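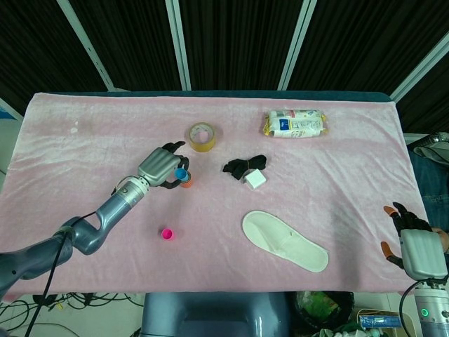

Speaker notes, inventory session, Brunet training room
September 2025

Slide 1. Title. Give name, say the talk covers small-parts stockkeeping for repair shops. Questions at the end.

Slide 2. Starting position at the Tosteo shop. 543 stock codes on the books, 63 of them with no movement since the last full count. Do not read the table aloud. Point to the right-hand column only (value on shelf).

Slide 3. Reorder point. Formula is usage per day times lead time, plus safety stock. Define lead time as order placed to part on shelf, including receiving. Régis Hamel's version leaves out receiving and comes up short on gaskets. He has agreed to this being mentioned.

Slide 4. Worked case, the Semum washer. Usage is almost 3,000 a year. Supplier lead time six days. Go through the arithmetic on the board, slowly. Leave the result up during the next slide.

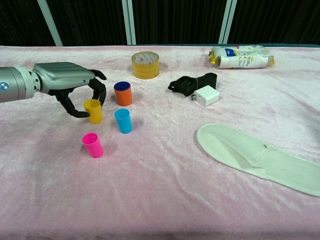

Slide 5. Two-bin method. Bin A is in use, bin B is full and closed. When A runs out, open B and send the card. The quantity in B must cover the lead time, so it equals the reorder point from slide 4. Bins of one part share a color. Any set of small containers will do for the bench demo if the colors are easy to tell apart from the back row. Stand them upright on cloth so they do not rattle into the microphone.

Slide 6. Cards. Part code, bin quantity, supplier, shelf location. No prices on the card; prices change and cards do not get reprinted. Troltell labels hold up on metal shelving, less well on cardboard.

Slide 7. Cycle counting. Class A parts monthly, class B quarterly, class C once a year. Mireille Guérin's count sheet is in the handout, page 6. Mention that the October count replaces the annual shutdown count for class C.

Slide 8. Dead stock. Return, sell or scrap. Write-off needs a signature before the part leaves the shelf. If short on time, skip to the handout.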